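Home | News | Events | Archive | Contact

Sample Kit Packing at Rerkgate

The Rerkgate office has revised the way sample kits are packed for partner clinics. Each kit consists of capped test tubes and one storage bin with its lid. Under the new procedure, all items are set out on the table before packing begins, and the bin remains open until the contents have been checked against the list.

Subira Kashindye, who oversees supplies, asks that tubes be laid side by side with their caps screwed on – loose caps were the most common fault reported last August. The label should face the front.

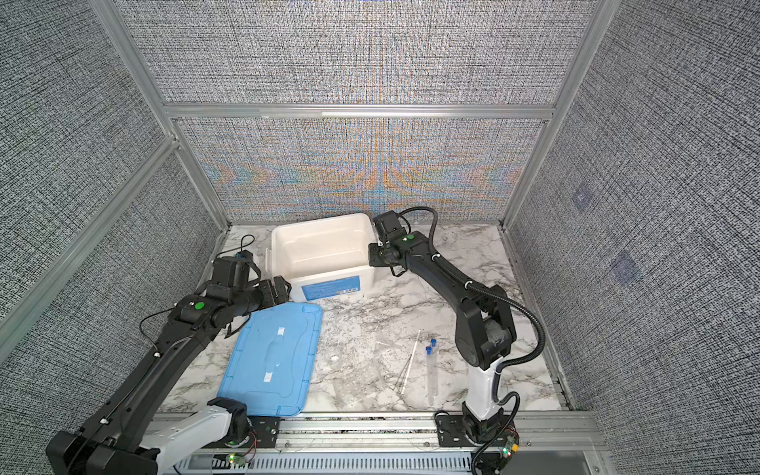
Lids go on last. Bins are then stacked for delivery to Doltulari, which will receive 154 kits in the first shipment and a further 40 after 14 days. Staff who wish to learn the procedure may sign up at the front desk.

Comments (2)

M. Đỗ: Will the old packing list still be accepted?

Reader: Please post the new list by the supply room door.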